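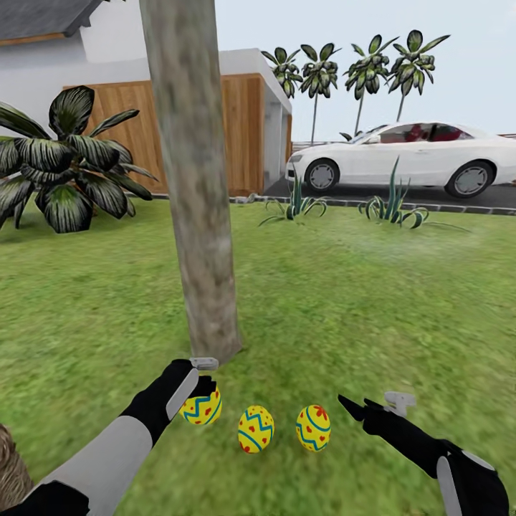
What Grows Where the Mower Goes: Lawn Care and Clover on Two Streets in Plavdale

Final project report, Introduction to Urban Ecology

1. Why I picked this

My grandmother kept clover in her lawn on purpose, and for years I thought she just hadn't gotten around to pulling it. When our class was asked to study something green within walking distance of home, I remembered her yard and started wondering how much of what we call a lawn is grass at all. Plavdale is a good town for a question like that. Most of the houses on the older side have front yards that run right down to the curb, and the people who live there are (I can say this after a whole summer of knocking on doors) very happy to talk about them.

2. The yards and how I looked at them

I worked on two streets, Poirier Lane and Tillach Road. The soil is much the same on both, a heavy clay that cracks in dry weather, but Tillach Road gets more afternoon sun. In the end 16 households let me in, which was more than I had hoped for when I printed my little permission slips in March.

In each yard I laid down a square made of garden canes and string, wrote down every kind of plant inside it, and guessed how much of the square each one covered. Then I did it again in a second spot, one in full sun and one in shade where the yard had any. I also asked each household how often they mowed, how high they set the blade, and whether they watered or fed the lawn. Some people knew their blade setting by heart and others had to go and look at the mower, and one family had lost the knob altogether.
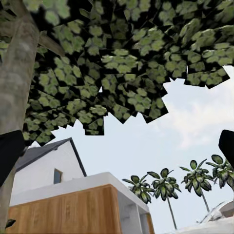

Shade turned out to matter more than I expected. Under mature trees the turf grasses thinned out and moss and ground ivy filled in, no matter how careful the owner was. Two people on Poirier Lane had reseeded the same shady patch every spring and were getting rather tired of it.

3. What I found

White clover showed up in 7 of the yards. Nearly all of those were mowed at one of the higher settings, and none had been treated with a weed killer this year. The yards cut very short had more plantain and more bare soil, especially along the walks where people step off the pavement. Watering seemed to make less difference than mowing height, although I should admit that we had a wet June and the sprinklers had an easy time of it.

4. Things I would do differently

Guessing cover by eye is hard, and I am sure I got better at it as I went along, so my first yards are probably less reliable than my last ones. I would practice on our own lawn first. I would also visit in spring as well as summer, when the violets and speedwell are easier to spot, and I would bring a kneeling pad!

5. Thanks

Thank you to every household that put up with me and my string, and especially for all the lemonade. The seed guide I used for telling the grasses apart came from Flotesance, the garden store by the bridge, and the staff there kindly looked at my worst bags of clippings. My data sheets are in the folder at the back of the classroom.

Handed in Thu 15 August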